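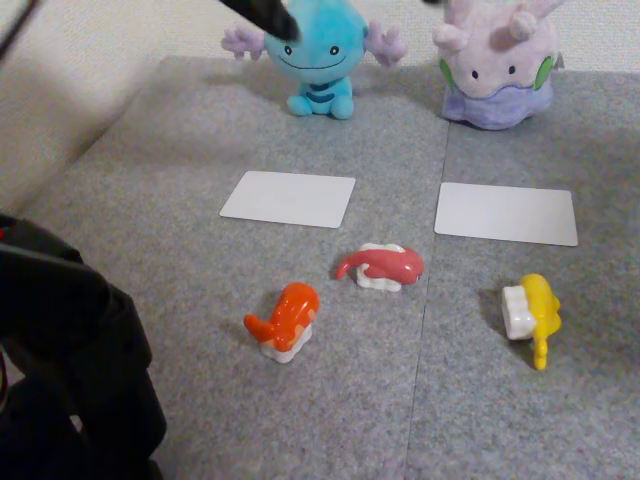 Jenley tries two grippers on soft toys and small figurines

Jenley has finished a first comparison of two grippers, one from Datis and one from Weerasinghe, using plush toys, blank cards and small sushi-shaped figurines on a gray felt mat. The tests ran through February on the same arm and controller.

Each gripper made 90 attempts per type of item. Both did well with plush toys. The cards were harder — Datis dropped or missed 22 of them, Weerasinghe 42. Results for the figurines were close, and Jenley is not calling a winner there yet.

The company plans a longer run of 2000 picks in the spring, with a wrist camera from Bralton added to the setup. Results will be posted on the Jenley site.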